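Team Day FAQ – Zirkalgate Leadership Workshops

Quick answers to the stuff we get asked most. Anything missing, email Amna Khokhar and she'll get back to you.

What is a team day?
One full day with your group and one of our facilitators. Morning is talking, afternoon is doing. No trust falls. No singing.

Who runs it?
Amber De Smet or Jawad Farooqui, depending on dates. Both have managed real teams. You can ask for one of them but we can't promise.

How many people can come?
Up to 30. Bigger than that and the quiet ones dissapear. Split into two days if you have to.
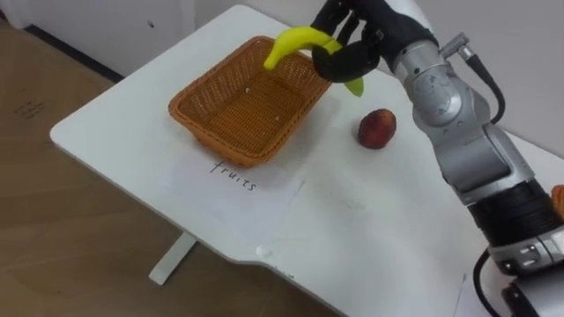 What does it cost?
$3,000 flat for the day, same price for a small group. Lunch included. Travel extra if you're outside the metro area – ask first.

Does the boss have to be there?
Yes. Whole day, not just the welcome speech. We've run it the other way and people spent the afternoon guessing what the boss would think.

What time do we start?
9 sharp. Doors open a bit before for coffee. We finish when the last exercise is talked through, usually mid afternoon.

Is there homework?
One short form per person. What you're good at, what you wish someone else would do. Anum Rajput reads them all before the day and your manager doesn't see them.
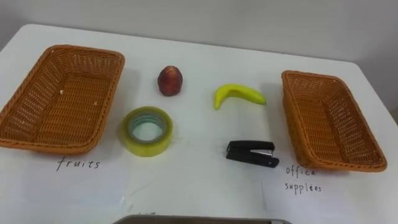
What's the Grarari exercise?
The long one after lunch. Groups get a shared goal, and each person holds one piece of the information. You can't finish it alone, however smart you are. Loudest person usually finds this hard. Can't say more or it's spoiled for you.

We have two people who don't speak to each other. Should we still book?
Probably, but tell us before. A team day won't fix a real feud. Shazia Butt does separate one on one sessions for that, and we'd do those first.

Can remote staff join by video?
Mornings yes. Afternoons no, sorry. Tried it, they got left out everytime. 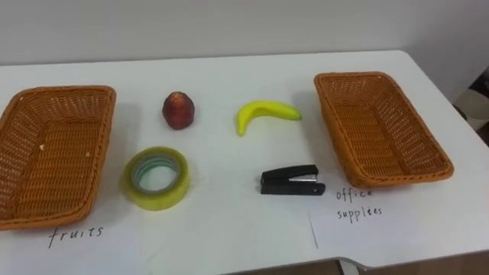

Can we move our date?
Once, free, with 3 weeks notice. After that you lose the deposit.

Do you follow up?
One call with the team lead the next month. Longer coaching is the Zaidi plan, priced separate.

When's the next open day?
Sun 12 April, for people from different companies who want to try it before booking. December one isn't scheduled yet.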